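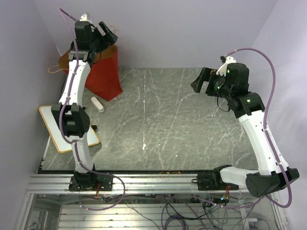 Student Reports, Vol. 15, No. 2

Search this collection Go Advanced search

30 October 2021
Submitted by the Local Geography Project Group, Wiltholm College

Readability of Printed Bus Timetables on the Nendmont Line

Introduction

The Nendmont line connects the town of Wiltholm with the outlying villages of Brundard and Nendmont. Printed timetables are posted at every stop. During the planning stage of this project, members of the group noted that passengers often asked drivers for information already given on the posted sheet. The purpose of the study was to find out which parts of the timetable passengers had difficulty reading, and to prepare a revised version for testing.

Method

A total of 200 passengers were interviewed at stops along the line. Each passenger was asked to find the next departure to Brundard and the last return service on a school holiday. The first 100 passengers used the timetable currently posted. The remainder used a revised sheet prepared by the group. Passengers who stated that they used the line daily were not included, as they were likely to know the times from memory.

The revised sheet contained the same departures as the original. School holiday services were moved to a separate table, and the footnote letters were replaced with short notes in the column headings. The type size was increased, which required the fare information to be moved to the back of the sheet.

Results

Most passengers in both groups found the next departure without help. The second task proved more difficult. Passengers using the posted timetable frequently gave the time of a service that runs on school days only, and several did not notice the footnotes at all. Errors of this kind were less common with the revised sheet. Older passengers commented favorably on the larger type, although a number of them asked where the fares had gone.

Limitations

All interviews were carried out in daylight and in dry weather. Results may differ at stops with poor lighting, especially the one at Krajčí Mill, where the timetable case is mounted low on the wall. The two groups of passengers were not matched by age.

Recommendations

The group recommends that holiday services be shown in a table of their own and that fares be posted on a second sheet beside the timetable. A further round of interviews, to be held after dark, is planned for December. The question sheet and both versions of the timetable are attached as appendices.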